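Zandthorpe Piecemakers
Minutes of the May meeting, typed up by Kirsten MacPherson

Well, we got through it in under two hours, which has to be a record for us. Present were Mélanie Perron (chair), Nathalie MacPherson, Olga Toledo, Dale Carrier, me, and the usual crowd at the back table who brought handwork and didn't look up once. April minutes approved with one fix: I wrote that Olga's guest block was a Bear Paw and it was a Churn Dash. Sorry, Olga!

Money
Dale read the report. We paid $67 for the new batting roll and took in $200 from the fabric swap, so we're feeling pretty rich. Nathalie asked if we could please buy a decent iron now. Mélanie moved to spend up to what the swap brought in, I seconded, all in favor. Nathalie is going to shop around and I told her to get one without auto shutoff — I am so tired of walking back to a cold iron.

August show
We have the hall in Prekau again. Setup is the day before and we can get in after lunch. Long talk about hanging order. Dale wants the bed quilts along the back wall like last time, Olga thinks they looked dark back there and would rather put them by the windows. I worry about fading, even for one weekend. We left it that Dale and Olga will drive over and look at the light together. Every quilt needs a four inch sleeve and a label on the back with your name on it. I will be checking labels, because I still have somebody's lap quilt in my closet from last year.

Raffle quilt
The top is done and it is gorgeous. Mélanie pieced the last 3 rows herself and the corners match better than anything I ever made. We voted on quilting it: Baptist fan or all-over loops. Fans won by 5 votes. Binding will be the navy left over from the Hämäläinen bundle if it stretches that far, and if not, Nathalie has a gray that's close. 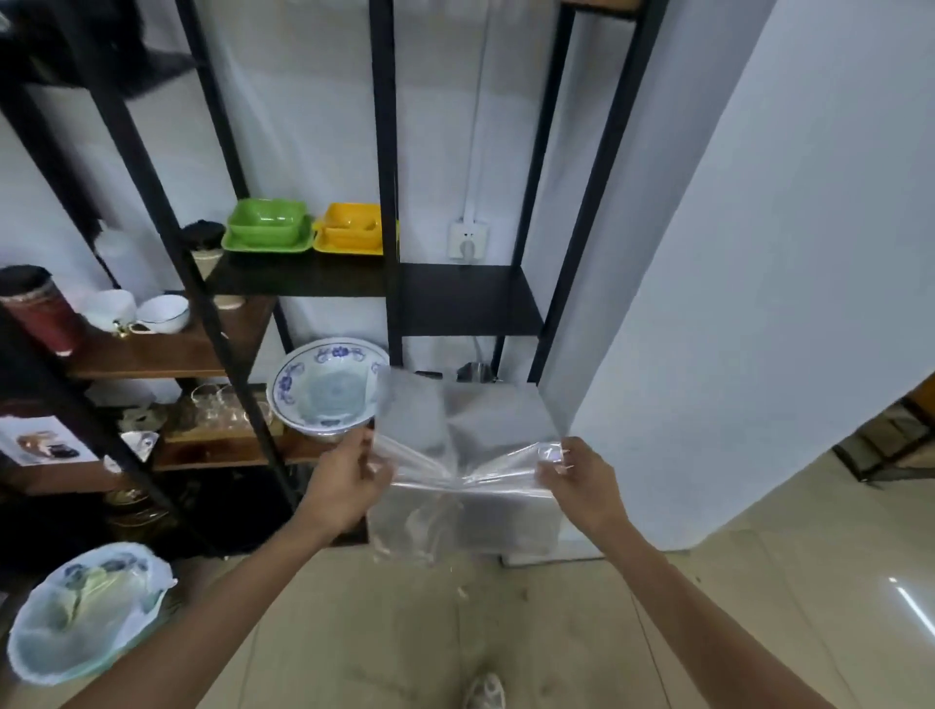
Clear bag held open near the shelves.

Block of the month
Next up is the Rurnileo star, out of the pattern book Olga passed around. It has Y-seams (groans from the back table). Olga will do a demo at the start of next meeting, so bring your pins and a marking pencil and don't cut anything until she's gone over the template. Any background is fine as long as it reads light.

Show and tell
Nathalie had two pillowcases and a table runner. Dale finally finished the flannel log cabin, and we all got to pet it. I showed my half-square triangles, still not a quilt.

Other business
Olga asked if we could start a little earlier in the summer while it's cooler. Nothing decided, think it over. Snacks next time are Dale and me.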